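We use cookies to improve your visit. By staying on this page you accept our cookie policy. OK

Print | E-mail this review

The Urkum Hall Stand, after six months
By Isabelle Ouellet
February 13, 2022

I bought the Urkum in August with low hopes. Coat stands are sold on looks and almost never on what happens when two winter coats and a wet bag go on the same side. 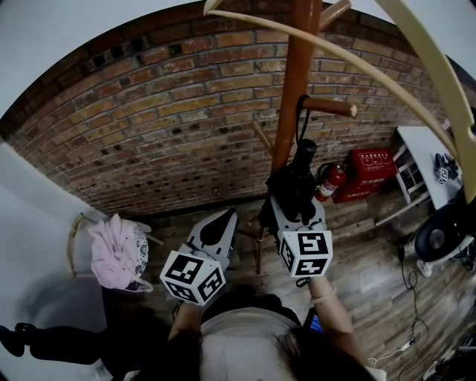
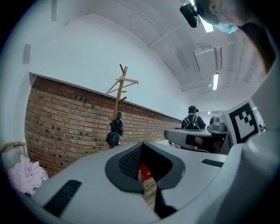

The maker says it holds ten coats. I don't believe anyone at Urkum has met a coat. With three parkas on one side mine leaned, and with a fourth it went over and took an umbrella with it. Spread the load and you get eight light jackets, which is fine in spring.

Assembly took two people. The instructions are a single sheet, and step 3 shows a bolt that wasn't in my box. Customer service sent one after ten days — no note, wrong length. Réka Szekeres, who has the older Haltska stand, lent me hers.

The finish is better than I expected. The pegs haven't worked loose, and scarves don't snag. I still don't see why it costs more than the Reuter, which is heavier at the bottom and comes with a drip tray.

Would I buy it again? At the sale price, maybe. For a family hallway I'd put up wall hooks and keep the change.

Get our reviews by e-mail. Sign up for the newsletter.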